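Kitchen lessons for the Khương arm

I spent Saturday, February 27, 2021 in a kitchen in Trullunstead, watching a robot learn its way round the crockery (and yes, I did get a cup of tea out of it!). The team there is gathering examples for Khương, a learning system meant to copy how people do small household jobs. A person steers the arm through a task, everything gets recorded, and then they do it again, and again.
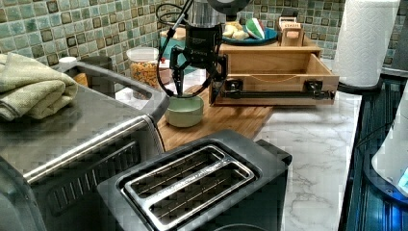
The gripper at the green bowl, fingers lowered.

Nhi Phan was steering when I came in. She has a lovely light touch, and she told me a good example lasts 30 seconds or less – any longer and the pauses creep in, and the system picks up the pauses too. The tally stood at 468 when I looked over her shoulder, with another 200 wanted before May. Plush fruit gets a turn as well as the bowl, and I've never seen grown-ups so serious about a toy pineapple. 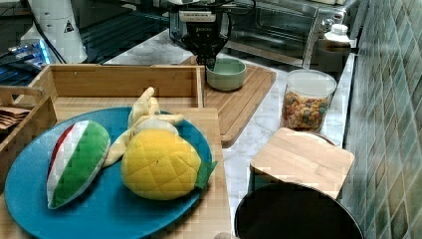 Tumaini Muli reckons the clumsy goes are worth keeping too, as a system shown nothing but perfect ones has no idea what to do when it misses. Nhi wasn't so sure, and they went back and forth on it for a good while over the biscuits. For now the messy ones are saved in a folder of their own.

I had a go myself, five tries in all, and only two were fit to keep. It's much harder than it looks, mostly because your wrist wants to do things the gripper can't!

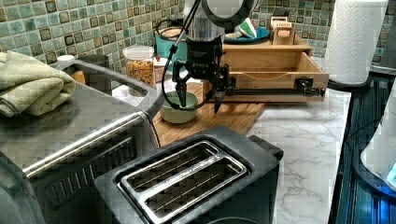
Gripper and bowl, with the drawer of the wooden box pulled open.

The next round of recording moves to a kitchen in Bralorlow, and I've already asked if I can come along.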